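# Huile-cire Gurkside pour parquet, bidon de 2 litres

Bon, je la vends depuis décembre et je l'ai d'abord passée chez moi, dans le couloir (le pire endroit de la maison, avec les chaussures et le chien).

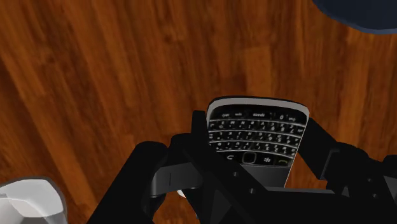 Elle s'étale au chiffon ou au rouleau ras, en couche vraiment fine ! J'en avais trop mis près de la porte, ça a collé deux jours. Renji Sakai, qui m'a fait la pose, préfère la brosse, à vous de voir.

- Teintes : miel, noyer, incolore
- Réf. 623
- Prix : 186 €, port compris dès 100 € d'achat

Pour un parquet déjà vitrifié, il faut poncer avant, sinon elle ne pénètre pas. Le noyer revient en stock bientôt, écrivez-moi si vous en voulez un bidon.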